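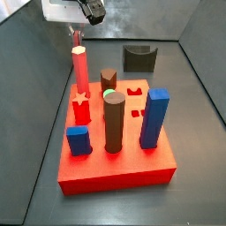

Pirkix stores every backup job as a set. A set has one base copy, which holds all the files in the folders you picked, and a chain of increments, which hold only what changed after the base was made. If you picture the base copy as the thick red board, each increment is a piece like the tall hexagonal prism, and it needs the board under it. An increment can't be restored without its base, and a base can be restored without any increments. Keep this in mind when you reach the cleanup settings in 4.4.

4. Setting up scheduled backups

This section covers the first scheduled job on a new server. It applies to Pirkix Server release 11 and was last revised on 12 June 2021. If you are upgrading from an older release, your jobs carry over and you can go straight to 4.4.

4.1 Before you start

You need the following:

An administrator account on the server you want to back up.

A storage location with enough free space. Allow twice the size of the folders you plan to protect.

The license key from your welcome email. Trial keys work for everything in this section except off-site copies.

The recovery passphrase your organization uses, or a new one if none has been set.

The examples use a file server named LATUHERU and a storage location named RILLANO. Replace these with your own names wherever they appear. Names are not case sensitive, but spaces are not allowed.

Caution: Write the recovery passphrase down and store it away from the server. Pirkix does not keep a copy. If the passphrase is lost, encrypted sets cannot be opened by you or by our support desk.

4.2 Add a storage location

1. Sign in to the Pirkix console and open Storage.

2. Select Add location. Choose Local disk, Network share or Remote server.

3. Type a name. In our example this is RILLANO.

4. Enter the path. For a network share, use the full path and not a mapped drive letter. Mapped drives belong to the person signed in, and the backup service runs under its own account.

5. Enter the user name and password for the share. This account needs permission to read, write and delete.

6. Select Test. The console writes a small file, reads it back and removes it. A green check mark means all three worked.

7. Select Save.

Note: If the test stops at "remove", the account can write but not delete. Backups will run, but cleanup will fail every night and the location will fill up. Fix the permission before going on.

Do not point two Pirkix servers at the same folder. Two servers can share a disk as long as each has its own folder on it. If they share a folder, each one treats the other's sets as damaged and will ask you to repair them. Answer No if you ever see this message after adding a second server, then move one server to a new folder.
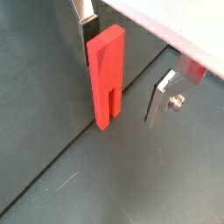

The same goes for a server that has been cloned. A cloned machine keeps the identity of the original, and the storage location can't tell them apart. Open Settings, then Identity, and select Issue new identity on the clone before you let it run a job. The clone then starts with an empty history, and its first backup will be a full base copy.

4.3 Create the job

1. Open Jobs and select New job.

2. Give the job a name that says what it protects. The name shows up in every report and email, so "Accounts folders" is more use than "Job A".

3. Under Source, pick the server (LATUHERU) and tick the folders to include. Ticking a folder includes everything below it. To leave out a subfolder, open the tree and clear its box.

4. Under Exclusions, keep the default list unless you have a reason to change it. It skips temporary files, browser caches and the recycle bin.

5. Under Destination, pick RILLANO.

6. Turn Encryption on and enter the recovery passphrase twice. Encryption can't be added to a job later. You would have to create a new job and make a new base copy.

7. Under Schedule, choose Daily and set a start time. Pick an hour when few files are in use.

8. Under If missed, choose Run at next start for a machine that is turned off overnight. For a server that is always on, leave this at Skip.

9. Under Bandwidth, enter a limit if the storage location is on a slow line. A value of 50 means the job will use no more than half of the available connection. Leave the box blank for no limit.

10. Select Save. Don't select Save and run unless you want the base copy to start right away.

Note: The first run makes the base copy and takes much longer than later runs. On our test server in the Zillirville office, the base copy of 430 GB ran overnight and was still going when people came in. Users can keep working while it runs, but opening large files may be slow. Start it at the end of the working day if you can.

Open files

Pirkix takes a snapshot of the disk at the start of the job and copies from that. A document that someone has open is saved in the state it was in on the disk at that moment. Changes that had not been saved are not in the backup. Databases need the extra agent described in section 7, and copying a live database file without it can give you a copy that will not open.

If the snapshot fails, the job goes on and skips the files it can't read. The report lists them under code 208. One or two entries from time to time are normal. The same file every night means that something holds it open, and you should find out which program it is.

Questions about job settings come in through the feedback form at the end of each section, and we add them to the text when they apply to more than one site. 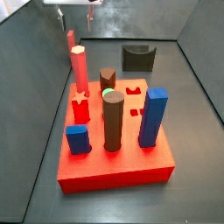 Åsmund Fjeld asks whether it is safe to rename a job after it has been running for a few weeks, or whether the next run will start over with a new base copy. Renaming is safe. Pirkix tracks jobs by an internal number, and the set stays attached. Moving the set's folder by hand is another matter – the job will not find it, and the next run will start a new base. Use Move set in the Storage page if you need to change the location.

He also points out that the old name stays on reports already sent. This is correct and can't be changed.

4.4 Set the cleanup rules

Cleanup removes old increments after each successful run. It never runs after a failed one. The default rule keeps one increment per day for a month and one per week after that.

1. Open the job and select the Cleanup tab.

2. Under Keep daily, enter the number of days.

3. Under Keep weekly, enter the number of weeks.

4. Under New base, choose how often to make a new base copy. Every three months suits most offices. A long chain takes longer to restore.

5. Select Preview. The console lists the increments the rule would remove tonight. Read the list.

6. Select Save.

Caution: Lowering these numbers takes effect at the next run. Anything outside the new rule is deleted and can't be brought back. If you are not sure, select Preview and Cancel, and ask the person in charge of your records policy first.

A base copy is kept for as long as any increment depends on it, whatever the rule says. This means there will be times when the location holds two base copies of the same job. Plan your disk space around that. When space is short, making a new base less often will help more than shortening the daily rule.

To keep a certain increment for good, for example the last one of the accounting year, right-click it in the History page and select Pin. Pinned increments are marked with a small lock. The base and every increment between it and the pinned one are held as well, so pin sparingly.
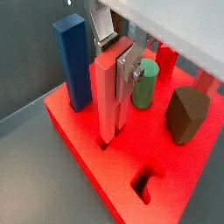 4.5 Test a restore

Do this after the first run and then every May, or on any other yearly date you will remember.

1. Open History and select the job.

2. Pick an increment that is at least a day old.

3. Browse to a folder with a few documents in it and tick it.

4. Select Restore to, and choose an empty folder. Don't choose Restore to original place during a test. It overwrites current files without asking again.

5. Enter the recovery passphrase. Type it from your written copy – this is also the test of whether the written copy is right.

6. Wait for the job to show Finished, then open several of the restored documents.

7. Compare the dates and sizes with the originals. A document that was edited after the increment was made will differ.

8. Delete the test folder.

If the passphrase is refused, check the keyboard layout first. The console uses the layout of the machine it is opened on, and symbols may sit on other keys. If it is still refused, do not delete the originals or change anything on the server. Create a new encrypted job with a new passphrase and let it finish before you remove the old one.

4.6 Turn on email reports

1. Open Settings, then Reports.

2. Enter the address of your mail server and the account to send from.

3. Add at least two recipients.

4. Choose Failures and weekly summary. With Every run selected, most people stop reading the messages.

5. Select Send test and check that it arrives. Look in the junk folder as well.

Note: A server that is down can't send a failure report. If the weekly summary doesn't arrive, sign in to the console and check the Jobs page. Restarting the Pirkix service is covered in section 9.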